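Section 3. Setting up the open-day demonstration cell

This section covers the CPU handling station as shown to visitors at the Multby site. Complete Section 2 (power and network) first.

3.1 Placing the tower and fixture

1. Lay the computer tower on its side on the slotted table, open side up.
2. Set the printed fixture to the left of the tower.
3. Place the CPU in its square pocket, heat spreader up.
4. Open the socket retention frame until it stands upright. Check that the socket is empty.

Caution: Do not touch the socket contacts. Bent contacts end the demonstration for the day.

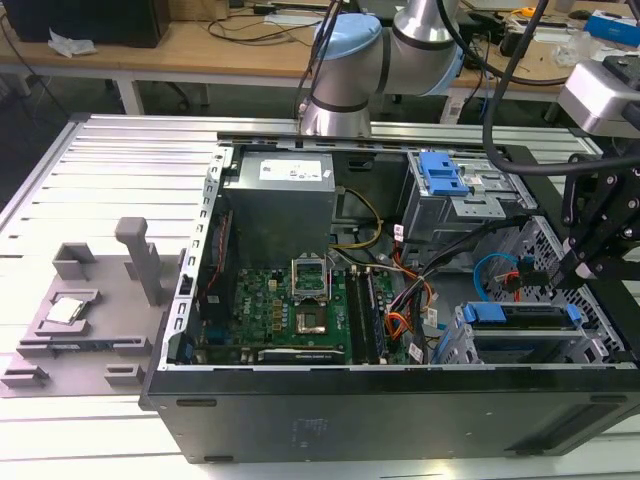 Can visitors stand next to the table while the arms are moving?
Visitors stay behind the floor line, 300 cm from the table edge, until the operator has pressed Hold on the Clurkard panel.

3.2 Loading the program

5. On the panel, open Hastora and select job 807.
6. Set speed to Demo. Full speed is locked while the open-day key is in place.
7. Run the job once with no visitors in the room. If the panel shows code 322, press Hold, reseat the CPU in its pocket and restart from step 5.

Note: Loose power cables inside the case can drift toward the socket - check them between groups.

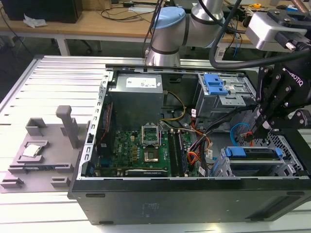 Figure 3-2. Tower, fixture and gripper at the demonstration station.

3.3 Between groups

8. Press Hold and wait for the steady amber light.
9. Return the CPU to the fixture by hand, holding it by the edges only. Wear the wrist strap.
10. Confirm that the retention frame is upright, then release Hold.

Caution: Keep hands out of the case whenever the amber light is off.

For the visitor talk that goes with job 807, see the Baranauskienė handout, Appendix B.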